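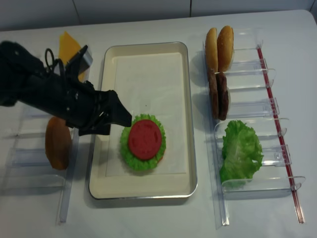 Lettuce down, tomato on top, lined tray, clear racks either side.

BURGER STATION - WHAT WE'VE SETTLED ON

Quick one this month, the Elarthorpe kitchen pages are due at 6 and I still have the coffee rota to type up. A few of you asked how the burger table is being laid out now. So.

Tray in the middle, always. Metal one with the raised rim, sheet of paper in it before any food goes near. Cut the paper a bit short so it doesnt climb the sides. Clear slotted racks left and right, everything standing up on edge like records in a crate. Takes up a lot less table than plates did and you can see what's running low without lifting anything.

Right-hand rack: buns at the back, patties in front of them, lettuce nearest you. Left-hand rack: tomato, cheese, the other bun piece. Please stick to this. Last month at Zirgate the two racks got swapped halfway through the evening and we had cheese going on twice.

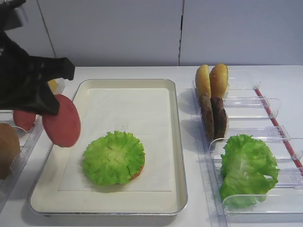 Order of build is bun bottom, lettuce, tomato, then patty, cheese, lid. Yes, lettuce under the patty. We had the long argument in March and the lettuce people won. It does keep the bottom bun from going soggy, I'll give them that much. Pick a leaf that's bigger than the bun, frilly edge out all round.

Tomato - slice it thick enough to stand up by itself. Thin ones fold over in the slot and then you're fishing. Same goes for cheese, take it out of the fridge at the last minute or it slumps.

Racks are the Oksanen ones from the store cupboard. Warm water and a soft cloth, no scourers, they scratch if you so much as look at them. 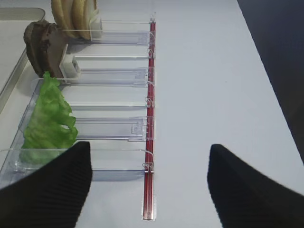 Buns go in on their sides, snug but not squashed. If a slot feels tight take one out and leave it in the bag. Crumbs collect down between the dividers so tip the rack over the sink befor you wash it.

Still wanted for next time: 2 more rolls of parchment, napkins (the Zilby pack of 500 is fine), and a tomato knife that cuts. Leave things on the shelf by the back door with a note on.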